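Brusero handheld gripper pair: two months with it

We bought 2 of these in June, as a left and right set, to record table-laying tasks for the arm. Rorkiment sold us the pair for £486 and promised they'd be "ready to use out of the box". I had my doubts about that, and I have more of them now.

First, what's fine. The body is boxy but not tiring to hold, and the short fingers will pick up a teaspoon from a bare tabletop, something the old Hosoda pair never managed. Setup took an afternoon. The manual is thin, and the page on calibration seems to have been translated twice.

Now the fault. Out of 300 recorded runs, 9 came back with the left gripper reported as fully open while it was plainly closed on something. No warning, no error light, nothing in the log. You only find out when the arm plays the run back, and ours let go of a glass over the edge of the table. I was sweeping up for a while. Had anyone been leaning in with a bare hand, I'd be writing a crosser review.

Štěpánka Matoušek traced it to the cable. Bend it hard where it leaves the back of the body and the finger reading drops out, then the software fills the gap with its default value, and the default is "open". A loose connection I can forgive. A default like that I can't, and I'd want it changed before I let the arm near anything breakable again.

Rorkiment's support suggested we "avoid sharp cable movement". These are tools you wave about all day. They did post a replacement lead, and the fault came back with that one too, though less often.

For now we check every left-hand run by eye before playback and keep people well back from the arm. It's slow. The Vemumton set costs more and I haven't tried it, so I won't tell you it's better.

Two stars, both for the fingers. Wait for new firmware, and ask to see the release notes before you pay.

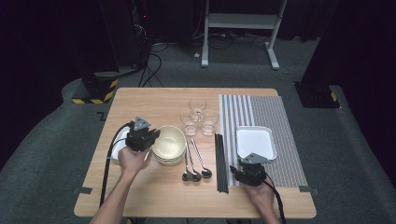

*Left and right grippers in use over the table-laying set, cables trailing from both.*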